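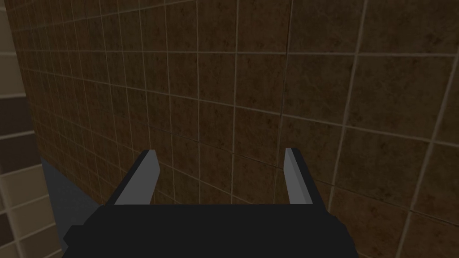

Simulation view of an open two-finger gripper facing a brown tiled wall. Render: Mateos

Home News Equipment Facilities Tenders Contact

Search articles Enter keyword Go

Mateos sets simulation stage ahead of washroom robot purchase

Ginport-based maintenance contractor Mateos will complete a simulation stage before it commits money to robot arms for tiled washrooms and service rooms, according to a planning note sent to suppliers in June. The note divides the purchase into two stages and holds back the hardware order until the first has been reviewed.

The arms are intended for the Husitwood site, where Mateos holds the cleaning and minor repairs contract. Planned tasks are picking up supplies from a shelf or counter, replacing dispenser inserts and holding a cleaning pad against a wall. Floor cleaning is outside the scope and stays with the existing machines.

Stage one is budgeted at $2,876 per month for six months. The amount covers software seats, rented computing time and part of an engineer's hours. It excludes staff training, which is charged to a separate line, and any work on the building itself.

Most of the modeling so far has dealt with room geometry and gripper clearance. The room models use tiled walls in brown and cream, with a plain dark gray surface at the base. Mateos wants to know how close a parallel-jaw gripper can work to a wall with its fingers fully open, and whether the arm can turn in a corner without moving its base. The answer affects the choice of arm length and the price of the mount.

"The gripper is a small part of the total. The mount and the base are where a wrong guess gets expensive," said Ljubica Georgiou, who manages equipment planning at Mateos. "If the palm is too wide for the corner, I would like to find that out while we are still paying for computer time."

Georgiou said the wall surface has been given more attention than the team first planned. Repeated tile patterns can make it hard for a camera system to tell one part of a wall from another, and the models will be run with several tile colors and grout widths. Lighting will also be varied. Results are to be recorded by room type, so that a poor result in one kind of room does not hold up an order for the others.

Prerkano has been asked to quote for the hardware. Its preliminary price list, attached to the note, gives $1,585 for each two-finger gripper with a spare set of finger pads. Arms, mounts, controllers and safety equipment are priced separately and the figures have not been released. Mateos has asked Prerkano to hold the gripper price until the end of stage one and to state the cost of replacement pads over the service period.

The note lists seven items that must be settled before an order is placed. They are reach, corner clearance, payload, water protection, mount type, spare parts supply and the terms for returning a unit. Water protection cannot be tested in the simulation and will be decided on supplier documents, followed by a trial with a loaned unit.

Mateos has also asked for prices on a lease. Under the lease option, the supplier would own the arms and carry the cost of major repairs, while Mateos would pay for pads and other wearing parts. Georgiou said the company has no preference yet. A lease would fit within the Husitwood operating budget, but an outright purchase would need approval as capital spending and would be written down over a longer period than the current contract runs.

Installation costs remain open. Some of the service rooms at Husitwood have no suitable power outlet near the working position, and an electrical survey has been ordered. The survey will be paid for by the site owner. Any new wiring would be shared between the owner and Mateos under terms still being discussed.

The planning note does not give a number of arms. Quotes are to be submitted per unit, with discounts shown as a separate line. Suppliers who want the room models for their own checks can request them from the Mateos equipment office, which will send the files along with a list of the file formats it accepts in return. Questions on the note must be sent in writing by 4 p.m. on the closing day, and answers will be circulated to all suppliers who received it.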